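Kitchen & Workshop > Workbench > Surfaces

A White Top for Your Work Table (the best cheap upgrade I've made!) 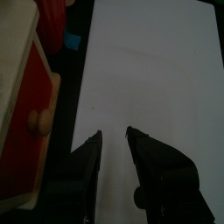

The white work surface, with a bit of blue tape near the corner.

I have been going on about this to anyone who will stand still, so it may as well get its own page. If you do any small work at a table (gluing, sorting screws, mending jewelry, wrapping parcels, painting little things) put something flat and white under it. A sheet of white board is best. Heavy white paper does nicely too. I resisted for years with a dark old table that swallowed every pin I dropped, and I could kick myself.

The first thing you notice is how much you can see! A small black screw on a dark table is gone the second you look away. On white it sits there like a fly on a wedding cake. You also get light bouncing back up at the underside of whatever you're holding, so you do less of that tilting and squinting toward the lamp.

Getting it to lie flat

Paper off a roll wants to curl, and it will fight you. Roll it the other way around a broom handle, leave it overnight with a rubber band at each end, and it will be much better behaved in the morning. For a sheet with a crease in it, lay it face down, put a clean dish towel over the top and go along the fold with a barely warm iron. Keep the iron moving. A faint line usually stays behind and it won't bother your work a bit.

Board is easier, but buy it flat and carry it home flat. Mine rode in the back of the car under a bag of potting soil, and the corner has never forgiven me. Store spare sheets lying down, under a bed or on top of a wardrobe. Leaned against a wall they bow.

Blue tape, always blue tape

I love blue painter's tape with my whole heart. It holds well enough for an afternoon's work, it peels up without taking the varnish along, and you can spot it at once when it's time to clear away. Use short pieces and fold one end under to make a tab, so you're not picking at it with a fingernail later. Press the tape down with the back of a spoon if your table has any texture.

Don't leave it on for months, though. I put some down in November one year and forgot it until spring, on the sunny side of the room too, and that took some patience with a hair dryer and a drop of cooking oil. Try the oil somewhere hidden first if your table is waxed.

Mind the gap

Small parts love the space between a table edge and whatever is standing next to it. Lesego Maluleke, who wrote to me after the last batch of sewing room tips, stuffs hers with a rolled bath towel before she starts on buttons. I tried it and it's wonderful. Anything that goes over lands in the towel, and you shake it out over the white sheet when you're done. A length of pipe insulation works for narrower gaps.

Where to put the boxes

Keep a wooden box or a little cabinet right alongside, at the hand you don't write with. Your working hand stays over the job and the other one does the fetching. Xolani Xaba does it the opposite way and swears by it, so try both!

Whatever you use, line the bottom with a scrap of felt. Small tools stop sliding, and you don't get that awful rattle when you pull the box toward you.

Keeping it clean

Pencil comes off board with an ordinary white eraser. For glue, wait until it has fully dried and lift it with an old plastic card held nearly flat. Wet glue only smears. If your board has a coated face, a wrung-out cloth with one drop of dish soap will take care of fingerprints, but go easy near the cut edges, where water soaks in and puffs them up.

Brush crumbs and specks off with a soft paintbrush. Your sleeve will just grind them in (I say this as a lifelong sleeve wiper).

When one side gets too scruffy, flip it. When both are done for, cut the sheet into pieces and use them for drawer liners, glue palettes, or as something to kneel on when you're under the sink. I got 19 drawer liners out of my last two sheets and still had a strip left over for testing paint!

From the mailbag

Etelka Farkas asks whether a cutting mat does the same job. It's lovely for knives, but mine is dark green and I lose things on it constantly. Put the mat on top of the white sheet when you need to cut, then take it away again.

Thulani Khumalo puts a sheet of clear plastic over his paper, and says the same paper has lasted him through 5 model boats. I'm trying that next.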